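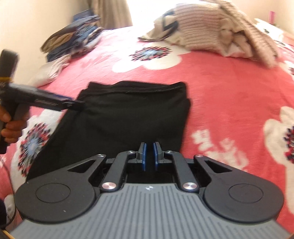
Do dark clothes get folded before or after the lint roller? Roll first, on the flat bed, then fold in half lengthwise and in half again.

04/10/2019 – bedroom, folding

Kept the coral-red bedspread on. Dark cloth is easy to find against it and the edges read well. Lint still shows on the black pieces, so the roller needs a new sheet more often than I allowed for.

Set aside 15 pieces for the afternoon, trousers and shirts mixed. Thenmozhi Murthy wants the hem fold on the far side every time – agreed, writing it on the Malelard list.

To do: smooth the bedspread between pieces. Ask Burau for the second hamper.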